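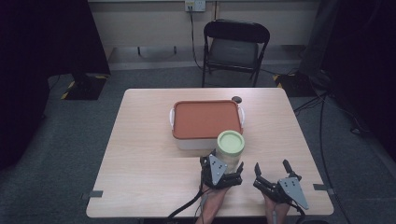

Put the Distillation Date on the Bottle

March 27, 2024

I buy essential oils for a small soap business and I have done it for 15 years. In that time I have read a great many labels. They tell me the oil is pure. They give me the Latin name, the country, the part of the plant, and usually some advice about what the oil will do for my mood. What they almost never tell me is when the oil was made.

I think that should change. A bottle of essential oil should carry the date it was distilled or pressed, printed where a customer can read it. If a small company can't manage the day, the month and year would do.

The usual answer is that essential oils don't go bad, or that they go bad so slowly it doesn't matter. People who say this are usually thinking of patchouli. Patchouli does get better for a while. So does vetiver, and so does sandalwood if you can afford to keep any. I have a patchouli that was sharp and a little musty when I bought it and is now round and sweet, and I wouldn't trade it for a fresh one.

Lemon is another matter. So are orange, grapefruit, lime, tea tree, pine, and most of the oils that people buy first, because they are cheap and cheerful and smell like something familiar. These are full of light, quick molecules that react with air. A cold-pressed lemon oil that has sat half full in a warm room for a couple of summers smells flat, then a little like turpentine. It may also have become more likely to irritate skin. The compounds that form when limonene meets oxygen are known to cause skin reactions in some people, and the same goes for linalool, found in lavender. A person who has worn lavender for years without trouble can run into trouble with an old bottle and blame the plant.

So age matters for some oils, and it matters most for the ones beginners buy. The customer with the least experience is the one who most needs the date and is least likely to know to ask for it.

Last year I started asking. I wrote to every company I had an open account with and asked for the distillation or pressing date of one oil I had bought from them. I kept the question short and gave the batch number. I wrote to 7 companies. Two sent the date within a couple of days. One sent a date that turned out to be when the oil had been poured into the bottle. One told me the information was confidential. The rest sent me a paragraph about how much they care about quality.

One of the two that answered properly was Kutel, a small outfit that mostly sells to soap and candle makers. Dorin Grecu runs the stockroom there. I asked him why he didn't print the date, given that he had it on hand. He told me they had talked about it and decided against it, as a customer choosing between two bottles would see a date on one and nothing on the other, and would assume the dated one was old.

I understand that. It's a real problem for a small seller. But consider what it means. The buyer looks at the undated bottle and assumes it is fresh, and the seller of the undated bottle gets the benefit of that assumption for free. The company with good records loses a sale to the company with none. I don't think the careful company should have to hide its care.

It helps to know what dates are printed now, and what they mean. Many bottles have a "best before" or a "retest" date. This is usually counted from bottling or from the day the bulk drum was tested by the reseller. It isn't counted from distillation. An oil can be distilled in one year, sit at the farm for a season, go to a broker, sit again, cross an ocean, go to a wholesaler, get split into smaller drums, go to a retailer, and be poured into a 10 ml bottle with a sticker giving it two more years. Every person in that chain may have acted in good faith. The sticker is still close to meaningless.

There is also the batch number. Sellers like to point to it as proof of traceability. A batch number is useful if it leads somewhere. On most of the bottles on my shelf it leads to the reseller's own pouring log and stops there. The few companies that post test reports by batch are better, and I give them credit for it, but a test report tells you what was in the oil on the day of the test. If the test was run on the drum when it arrived, and the drum has been opened every week since then, the report describes an oil that is no longer quite the one you bought.

The second objection I hear is cost. Labels are printed in bulk, and adding a date means printing in smaller runs or stamping each bottle. I have some sympathy here too, because I stamp my own soap boxes and I know how dull it is. But most sellers already print the batch number separately from the main label. It goes on the bottom of the bottle or on a little white strip at the back. The date can go right beside it. It's a few more characters on a strip that is being printed anyway.

The third objection is that the seller doesn't know. The broker didn't say, and the farm has no website. This one is often true. Oils get blended from several harvests and several stills long before they reach anyone who speaks to the public. For those oils I would accept a year, or a range, or a plain line that says "distillation date not known." I mean that. I would buy an oil with that line on it for cleaning products or for a room spray, and I would think better of the company for saying so. I wouldn't put it in something that stays on skin.

Rodica Toma, who teaches the blending class in Allcombe, disagrees with me about all of this, and she is no fool. Her view is that dates make people throw out good oil. She has watched students empty perfectly sound bottles of cedarwood and frankincense down the sink because a chart on the internet said three years. She would sooner teach them to smell. Open the bottle, put a drop on a paper strip, compare it with a fresh one, come back in an hour. In her opinion a trained nose beats a sticker every time.

She is right that people waste oil, and it bothers me as well. Some of these plants are slow to grow and are being cut faster than they come back. Pouring them down a drain is a shame, and it's bad for the drain. But her method depends on having a fresh sample to compare against, and most people own one bottle of lavender. They have nothing to hold it up to. A nose gets used to a slow change. I have been fooled that way by my own stock, and I smell oils for a living.

I also don't see why we have to choose. A distillation date is not an expiration date. It doesn't tell anyone to throw anything away. It states a fact about the oil and leaves the rest to the person holding it. With the date in hand, Rodica's students could learn something they can't learn now, which is what a two-year-old cedarwood smells like next to a six-year-old one. At present they are guessing about both.

Wine drinkers have managed this for a long time. Coffee used to be sold with a far-off "best by" date and nothing else, and then small roasters began printing the roast date. Plenty of people grumbled that customers would become fussy. Some customers did. Coffee in general got fresher, and shops that moved stock quickly had a way to show it. Olive oil is going the same way with harvest dates on the better bottles. I see no reason why a product that costs many times more by the ounce should tell the buyer less.

I did one more thing, and I'll give the result for what it is worth. Clondell, the online shop where I buy a lot of my smaller bottles, lets you read the full label text on each listing. Over several evenings in March I went through the essential oil listings there, 1,216 of them, and noted the ones that gave a distillation, pressing or harvest date anywhere in the text or on the label. There were 53. Most of those came from growers who distill their own plants and sell directly. A good many were lavender. A line called Alva had the date on all of its citrus, in the same size type as the volume, and the prices were ordinary.

That last part stuck with me. I had half expected the dated oils to be luxury goods. They weren't. They were sold by people who knew when the oil was made and wrote it down.

In the meantime there are a few things a buyer can do. Ask for the date before you order, and ask for the distillation date by name, as you will otherwise get the bottling date. Buy citrus in the smallest bottle you will finish in a year. When you open any bottle, write the day on a bit of tape and stick it on. Keep the oils cool, dark and tightly closed, and when a bottle is down to a third, move what's left into a smaller one so there's less air sitting on top of it. Move an old citrus oil to the cleaning cupboard once you stop trusting it on skin. It will still take the gum off a jar.

I have begun doing my part. From this spring the insert in my soap boxes lists the pressing month for the orange and the distillation month for the lavender. For the clove it says "not known," as I asked twice and didn't get an answer. I'm looking for another clove.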